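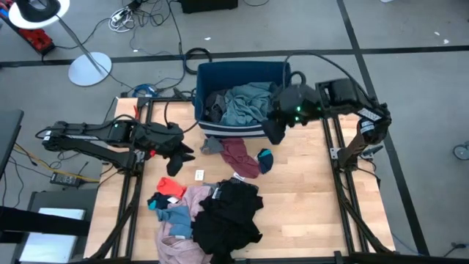 La budgétisation d'un poste robotisé de tri du linge désigne l'ensemble des opérations par lesquelles une blanchisserie, un établissement d'hébergement ou un laboratoire évalue le coût d'une installation capable de saisir, de séparer et de ranger des articles textiles. Elle porte sur le matériel, mais aussi sur les logiciels, l'aménagement du local, la formation du personnel et l'entretien. Le terme s'emploie surtout pour les postes à deux bras montés sur table, par opposition aux lignes de tri à convoyeur, dont le financement relève de la planification industrielle classique.

Périmètre

Le périmètre d'un budget comprend habituellement le poste lui-même (bras, pinces, châssis, plan de travail), les capteurs et caméras, l'ordinateur de commande, l'alimentation électrique et le câblage. S'y ajoutent les consommables : doigts de pince, gaines, bacs de rangement, étiquettes. Les textiles d'essai forment une ligne à part. Un lot utile réunit des chaussettes, des vêtements légers et des pièces plus épaisses, de couleurs claires et foncées. Les articles noirs y tiennent une place importante, car leurs contours se distinguent mal lorsqu'ils sont empilés.

Les frais de local sont souvent sous-estimés dans les premiers devis. Un poste à deux bras demande un dégagement sur ses côtés, un éclairage régulier et un sol sur lequel la zone d'évolution peut être marquée. Le passage des câbles doit être prévu avant la livraison – une reprise ultérieure immobilise le poste et se facture en supplément.

Modes d'acquisition

Trois formules coexistent. L'achat direct convient aux établissements qui disposent d'un service technique. Le propriétaire inscrit le matériel à l'actif et l'amortit sur une durée fixée par sa propre politique comptable. La location avec entretien transfère au fournisseur le remplacement des pièces d'usure, en contrepartie d'une redevance mensuelle et d'un engagement minimal. Enfin, l'intégration sur mesure associe des composants de plusieurs origines, assemblés par un prestataire ou par l'équipe elle-même.

Le choix du châssis illustre la différence entre ces formules. Un cadre en profilés d'aluminium se modifie facilement : on y déplace un montant ou on y ajoute un support de caméra sans usinage. Un bâti fermé offre davantage de rigidité et une protection intégrée, mais toute transformation passe par le constructeur. Les plans de travail en bois restent courants sur les postes d'étude, où ils sont remplacés à peu de frais.

Exemple de planification

Le programme Pruretti, lancé en 2021 par la blanchisserie Millus, est un cas de planification progressive. La société prévoyait à l'origine l'achat simultané de 11 postes, répartis entre ses ateliers. Après une première consultation, elle a ramené la commande initiale à 4 postes et reporté les autres à une seconde tranche, conditionnée aux résultats obtenus sur le linge mélangé.

Deux fournisseurs ont répondu. Halás proposait un poste complet en location, avec entretien compris. Rallilus vendait les bras et les pinces séparément et laissait le châssis à la charge du client. La comparaison des offres a conduit Millus à établir une grille commune, dans laquelle le coût du montage interne figurait au même titre que les prix d'achat. L'offre de Rallilus a été retenue pour la première tranche.

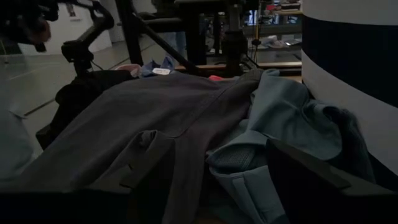

ATELIER MILLUS, mai

Les essais de préhension portent sur le tas de vêtements en vrac, considéré comme le cas le plus coûteux à traiter. Les pièces s'y recouvrent : un vêtement gris anthracite peut masquer en partie une pièce noire, tandis qu'un vêtement gris-bleu, replié sur lui-même, présente un col et des plis à proximité immédiate de la pince. La séparation de ces articles exige plus de prises que celle d'un lot étalé, ce qui allonge le temps de cycle et pèse directement sur le calcul de rentabilité.

Le cahier d'essai distingue la prise manquée, la prise double et la prise correcte suivie d'une chute. Chacune est affectée d'un coût en temps d'opérateur. Les caméras fixées près des pinces sont comptées dans le prix du bras et non dans celui du système de vision, convention propre à ce programme et qui complique la comparaison avec d'autres budgets publiés.

Coûts d'exploitation

Une fois le poste en service, la dépense principale est le temps de surveillance. Un opérateur doit regarnir la table, vider les bacs et intervenir lorsqu'un article se coince. Les pinces à doigts larges conviennent aux vêtements épais ; les petites pièces comme les chaussettes demandent une ouverture plus fine, et certains acheteurs prévoient un jeu de doigts pour chaque catégorie. Les câbles qui suivent les bras font l'objet d'un contrôle régulier, leur gaine s'usant aux points de flexion.

Les contrats d'entretien couvrent en général les articulations et l'électronique des bras. Les doigts de pince, les bacs en tissu et le plan de travail en sont le plus souvent exclus. La mise à jour des logiciels est parfois facturée par poste, parfois par site – la seconde formule devient avantageuse lorsque plusieurs postes partagent le même atelier.

Limites des estimations

Les prévisions établies à partir d'un linge d'essai propre et peu varié se transposent mal à l'exploitation courante. La composition des lots change selon la saison et la clientèle, et les articles à forte épaisseur ralentissent le tri en hiver. Dans le programme Pruretti, la seconde tranche reste inscrite au plan d'investissement sans date de commande.

Voir aussi

Amortissement du matériel
Blanchisserie industrielle
Préhension d'objets souples
Robot à deux bras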